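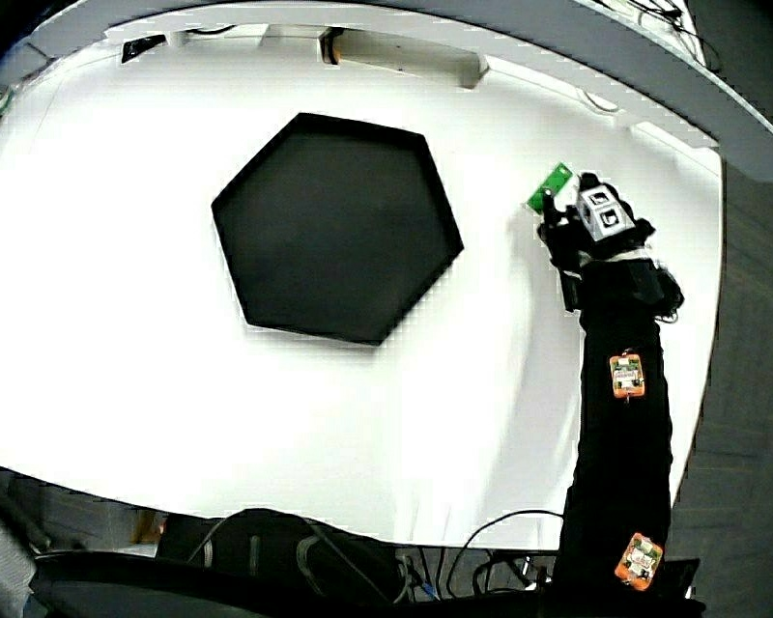

Who may request an advance copy through Flitell?

Any reader whose account has been approved by a branch coordinator may request one. Approval is given after the reader has posted 4 reviews of library titles, and it stays in force while the account is active.

4. Requesting and Reviewing Advance Copies

4.1 Sending a request

1. Sign in to Flitell and open the Advance Shelf.
2. Select a title. Read the publisher's terms, which are shown below the summary.
3. Choose Request. A short form opens.
4. State your reading interests in the box provided. Requests for works on religion, philosophy or the occult should say whether you have read in the subject before. Newcomers are welcome, and the answer does not affect your place in the queue.
5. Choose Send. The title moves to your Pending list.

Note: A reader may hold up to 11 advance copies at one time. Further requests remain in Pending until a review is posted or a copy is returned.

4.2 Opening the copy

1. When the request is granted, open your Granted list and choose Download.
2. Enter your Griltinville library card number.
3. Open the file in the Yorath reader. Other reading programs will not display it.

Caution: Advance copies are uncorrected. Do not quote from one without checking the passage against the finished book, or mark the quotation "from an uncorrected proof."
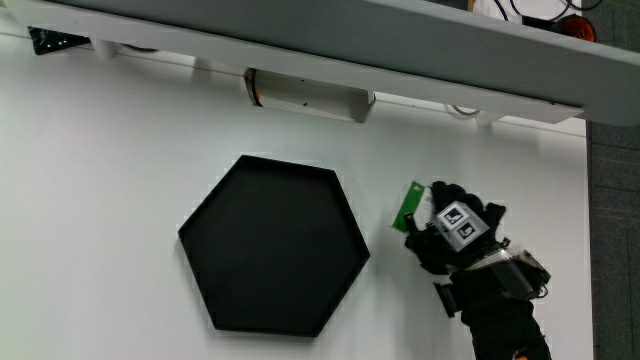 4.3 Writing the review

1. Open the title in your Granted list and choose Write Review.
2. Enter the text. The minimum length is 200 words — the Post button stays gray until this is reached.
3. Where the book sets out the beliefs of a living tradition, keep your account of those beliefs separate from your opinion of them. Use the Summary box for the first and the Response box for the second.
4. Add a content note if one is needed.
5. Tick the disclosure line stating that the copy was supplied free of charge.
6. Choose Post. Reviews of unpublished titles are held until the publication date.

Note: Drafts are kept for 57 days after the last edit and are then deleted. Deleted drafts cannot be recovered.

4.4 Correcting a posted review

Choose Edit beside the review, make the change and choose Post again. Star ratings may be changed once. Requests to remove a review completely should be sent to Gwenllian Rowlands at the Griltinville branch.

Related sections
Setting Up the Yorath Reader
Star Ratings and What They Mean
Reading Groups: Adding Members
Importing Reviews from Anditz
Returning a Copy Unread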